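A round table is the best thing to own in a small apartment, and I say that after 8 years of eating at a square one. The corners took up room and collected mail. A round top gives you a middle, and the middle tells you where to put things.

Mine came secondhand from Cuadros for $70. I lay a folded towel down the center and leave it there between meals.

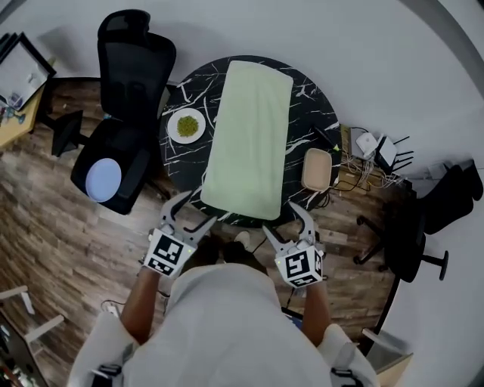
People object that a round table can't go against a wall. True, and I don't miss it. A table against a wall turns into a shelf by July. Dark stone also gets called hard to keep clean, but a cloth and 3 minutes will do it. Buy the round one, and keep the cables somewhere else if you can. I haven't managed that yet.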